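I got to Skircombe a little before the doors opened, which meant I stood in the parking lot holding a coffee and reading the open day flyer over and over. It promised robots, tours and free soup. I'm happy to say all three were real, and the soup was good!

Maja Chmielewska runs the gripper bench at Punier, the small shop that rents the back half of the building. She had her sleeves pushed up and a roll of tape around her wrist like a bracelet, and she started talking before I'd found my pen.

"People come in wanting to see the arm dance," she told me. "I keep telling them to look at the fingers. The arm is just how the fingers get to work."

So I looked at the fingers. They're bright red plastic, a pair of them, with a raised edge along the outside and a strip of rough black grip down the inside. I asked about the black stuff (I really wanted to touch it) and Maja laughed.

"That's the part I lose sleep over. Too smooth and a part slides out. Too rough and it chews up whatever you're holding. We went through 80 mixes. My desk drawer still smells like it."

Her colleague Duangjai Duangkaew was at the keyboard for the demonstration, and she's the quieter of the two, at least until you ask about small parts. Gears are her thing. She likes them because they have teeth all the way around, so the robot has to make up its mind where to take hold.

"A block is easy, a block has sides," she said. "With a gear you come in a tiny bit wrong and it turns on you. Then you're pushing it across the cloth like a hockey puck."

I asked how often that happens. She pulled up the log on her screen and pointed at the total - 3486 tries since they began this round - and then told me very firmly that she wasn't going to give me a success rate until the round was done. Fair enough!
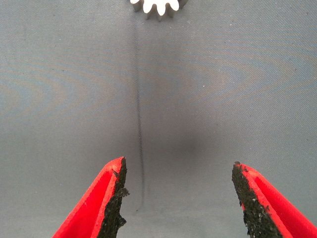

SKIRCOMBE, November

The white gear on the gray cloth was the one everybody crowded in for. Duangjai likes plain gray under the parts, and she has opinions about wrinkles. "I smooth it, I turn around, I smooth it again," she said. "My mother thinks I work with computers. I iron."

A boy near the front wanted to know if the robot could pick up his shoe. Maja said it could try his shoelace, and they had a pretty serious conversation about knots while the rest of us waited.

Later I got the two of them to sit down with me for soup, and I asked what comes next. Maja wants a softer grip strip, one she calls Fiker - it's named after her neighbor's dog, and I didn't get any further than that. Duangjai wants a bigger table.

"And three more gears in different sizes," she added. "Write that down, maybe somebody upstairs will read it."

I wrote it down. The afternoon demonstration starts at 2, at the same bench, and you can come in by the side door if the front is crowded.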